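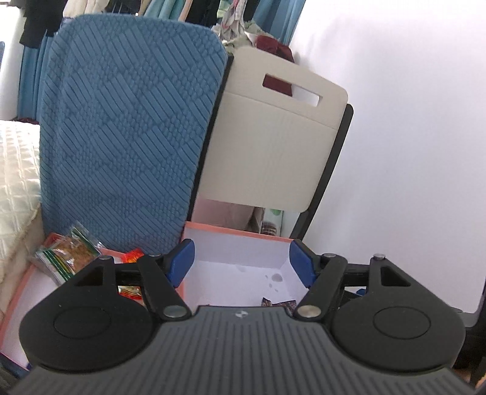
Plivel collects 1,085 letters and diary pages from soldiers on both sides of the 1862 river campaigns, all typed out line by line – odd spellings kept! Each page gets its own plain text file, and the transcribers' notes sit in `notes/`. The paper originals are stored flat.

## Files

- `letters/` – 700 files
- `diaries/` – the rest
- `places.csv` – camps and river landings

Corrections are very welcome!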